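Chapter 8
Thin Flexible Materials: Sheet, Film and Membrane

By Anju Shakya
Monday, December 13, 2021
20 shares | 8 comments

The earlier chapters dealt with materials that keep their shape under their own weight. A steel bar laid across two supports sags by an amount too small to see, and the calculations in Chapters 3 to 6 could treat its shape as fixed. That assumption now has to be dropped. The materials in this chapter bend, fold and crease under very small forces, and the shape they take at any moment depends on how they have been handled as well as on what they are made of.

Three groups are considered. The first is fibrous sheet, such as paper, tissue and non-woven cloth. The second is polymer film, mostly polyethylene and polypropylene, used for bags and wrapping. The third is elastic membrane, of which natural rubber latex is the best-known case. All three are thin in relation to their length and width, but they fail in different ways and are tested by different methods.

Thickness and stiffness

The bending stiffness of a flat sheet rises with the cube of its thickness. If a film is doubled in thickness, with nothing else changed, it becomes eight times as stiff in bending. Its stiffness in direct tension only doubles. A thin film may therefore be strong when pulled and still offer almost no resistance to being crumpled – a point that students often find hard to accept until they have worked through Exercise 8.2.

Tissue paper, plastic bag, balloon. 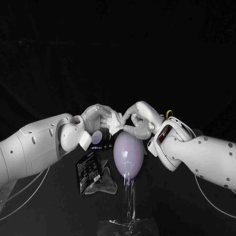
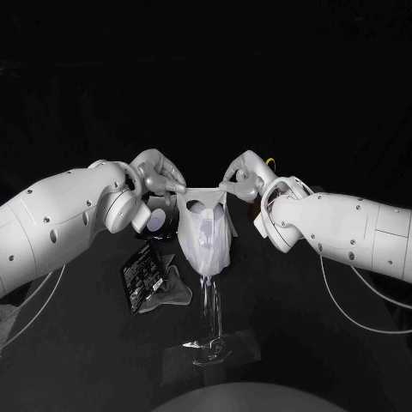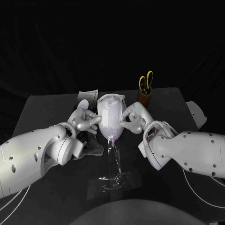

Fibrous sheet is held together by bonds between neighbouring fibres. In writing paper these bonds are many and close. In tissue they are kept few on purpose, and the sheet is often creped, that is, scraped from a drying cylinder so that it gathers into fine ridges. Creping lowers the stiffness and raises the stretch before tearing. When water enters the sheet it weakens the bonds, and most of the dry strength is lost unless a wet-strength resin has been added.

Polymer film has no fibres, but it does have a direction. Film made by blowing or casting is drawn out as it cools, and the long molecules line up to some degree with the draw. Tear strength along the machine direction may differ widely from tear strength across it. Any test result quoted without a direction is of little use.

Elastic membranes differ from both. Rubber can be stretched to several times its length and will return almost to its first size on release. The small part that is not recovered is called set, and it grows with the amount of stretch and the time for which it is held. Loading and unloading follow separate curves, and the area between them is the energy lost as heat.

The Horkham trials

Much of the worked data in this chapter comes from the Horkham trials, in which strips of film 20 mm wide were clamped 100 mm apart and pulled at a steady rate. Over 40 strips were tested in each direction. The first set, run in March, was thrown out after the Patov clamps were found to be cutting the film at the jaw edge. The second set used rubber-faced jaws and is the one given in Table 8.1. Readers who compare the table with the Nazari report should note that the report gives stress on the original cross-section, while the table gives it on the reduced one – the two cannot be set side by side without conversion.

Dolach's method for tear testing is described in Section 8.4. It requires a pre-cut slit, and the result depends strongly on how cleanly the slit is made. A fresh blade should be used for each specimen.

Section 8.1 sets out the units used for thin sheet. Paper is normally specified by mass per unit area in grams per square metre, film by thickness in micrometres, and membrane by either, depending on the trade. Conversion between the two requires the density, and for creped or foamed sheet the apparent density must be used.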